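Notebook, bench 3, Mestcombe workshop
March 2022
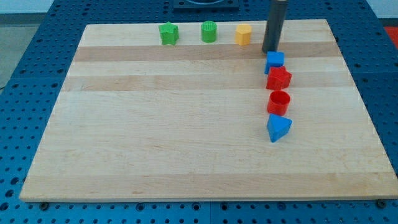
Category: Finishes / Oil and wax

Continuing the hardwax oil trial on maple. Open question from February was why the second coat from the Lamlow tin stayed tacky on the offcuts while the first coat cured normally. Cor Segers suspected the tin. I suspected film thickness.

Stock: hard maple strips, edge glued, planed both faces, then sanded 120, 150, 180. Stopped at 180 for all samples. Going finer closes the surface and the oil sits on top, which would confuse the comparison.

Samples cut from one glue-up, end grain sealed with shellac so that uptake is through the face only. Set A: Lamlow, wiped on with a lint-free cloth, buffed off after 18 minutes. Set B: same, left unbuffed. Set C: Mamani oil, buffed as for A. 3 pieces per set.

Weighed each piece before coating, after buffing and again next morning. Balance drifts if the extractor is running, so extractor off and wait for the reading to settle. Katalin Juhász has the raw weights in her sheet; not copied here.

Result, coat one: A and C dry to the touch next morning. B tacky along the glue lines, drier mid-strip. Coat two: A dry, slight drag under a fingertip. B still soft, takes a thumbnail mark. C dry, a little yellower than A when held against raw stock.

So the tin is fine. The February offcuts were not buffed between coats, confirmed with Milan Groen, who did them. Film was too thick and skinned over.

Glue lines. The soft band in B follows the joints. Squeeze-out was scraped after it had gone rubbery, and there is probably a residue blocking absorption. Damp sponge test shows pale lines at the same spots. Next glue-up: leave squeeze-out to harden fully, then scrape, then plane. Do not wipe with water.

Abrasion: not started. Ernness wheel is still set up for Liesbeth's floor samples. Plan is 1000 cycles on A and C, drop B.

To do
Decant Lamlow into smaller jars, the tin is skinning at the rim
Lay used cloths flat outside to dry, not in the bin
Ask Þröstur Hafstein for the moisture meter back
Repeat A with a 150 finish to see if uptake changes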